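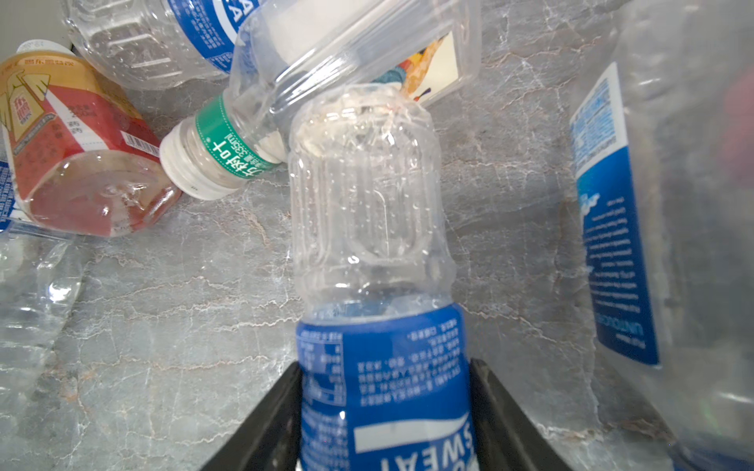
I have been weighing my household plastic since April. The method is simple: everything goes on a kitchen scale before it goes in the bin, and the number goes in a spreadsheet with a column for type. The total stands at 184 items, and drink bottles are the largest category by count.

They are not the largest by weight. A thin water bottle is mostly air, and five of them weigh less than one detergent jug. This matters if you are comparing your own numbers to published ones, as some sources count containers and others report mass.

Labels and caps

The body of a typical drink bottle is PET. The cap is usually polypropylene or HDPE, and the label can be several things. My town's sorting contractor, Boltow, asks for caps on and labels on. The one in Bridton, where I used to live, asked for caps off. Both rules made sense for the equipment in use. PET sinks in water and the cap plastics float, so a plant with a float tank can separate them after shredding. A plant without one has to rely on the resident.

Wraparound labels are a separate problem. A full sleeve can hide the bottle from an optical sorter, which then reads the sleeve material. A narrow band leaves most of the body exposed.
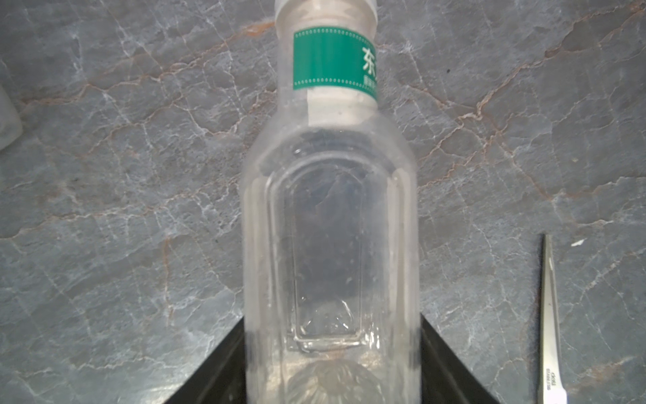 Crushing

I used to flatten everything. I stopped after reading the Boltow guidelines, which say that flat bottles travel with the paper on their line. A bottle that keeps some volume is more likely to end up in the container stream. The cost is bin space – mine now fills in five days.

For storage between pickups I tried a Rerkmont stacking crate, which holds 40 small bottles if they are placed with some care. It has no lid. I keep it in the utility corner, where the wall covering is easy to wipe and the floor does not show much.

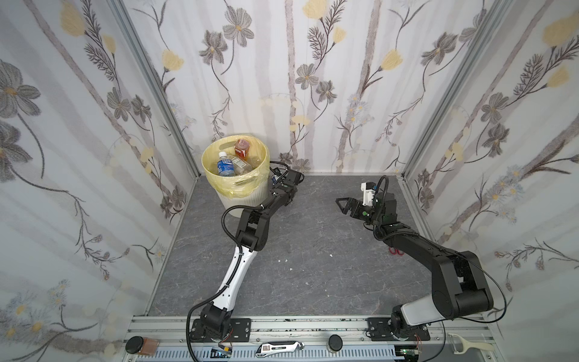
Rinsing is the step where I have changed my mind most. A quick swirl of cold water is enough for water and tea bottles. Sports drinks and juice leave sugar, and the crate starts to smell by Saturday if I skip them. Dairy gets a second rinse. I do not use hot water, as it deforms the thinner bottles and uses more energy than I want to spend on packaging.

The spreadsheet has 14 rows with no resin code entered. Most are lids. I will go back through those when I replace the battery in the scale.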